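Section 7. Putting the play fruit away

The Grustdale play food set comes with one clear storage tub, and all of the fruit is meant to go back into it after use. Read this section before the first cleanup, then keep it with the rest of the guide.

1. Clear a flat, dry tabletop and set the tub in the middle with the opening up.

2. Spread the fruit out around the tub so that each piece can be seen. Small dark pieces are easy to miss next to a cloth or behind a larger fruit.

3. Check every stem and leaf cap. Set aside any piece with a split or a loose stem.

4. Wipe each piece with a soft, damp cloth. Do not use bleach or put the fruit in the dishwasher. 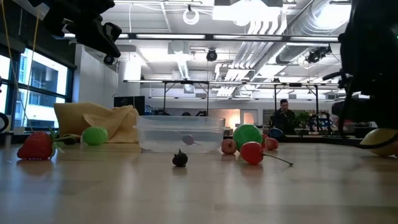
5. Let everything air dry for 40 minutes. Textured pieces such as the strawberry hold water in the dimples and may need longer.

6. Place the small fruit in the tub first. Lay long-stemmed pieces flat – a cherry stem pressed against the wall will take on a bend.

7. Add the larger pieces last. Do not push them down to make them fit. If the tub is too full, store the biggest fruit on the shelf next to it.

Note: Leave cloths out of the tub. A damp cloth left with the fruit can cause a musty smell.

Note: A bent stem can usually be straightened by soaking it in warm water for 3 minutes and holding it in shape while it cools.

CAUTION: Small parts. Keep the berries and other small fruit away from children under 3 years.

CAUTION: Do not store the tub near a heater or in direct sun. The walls may warp above 38 °C.

For replacement fruit, see Section 8.

Guide revised 2018-04-05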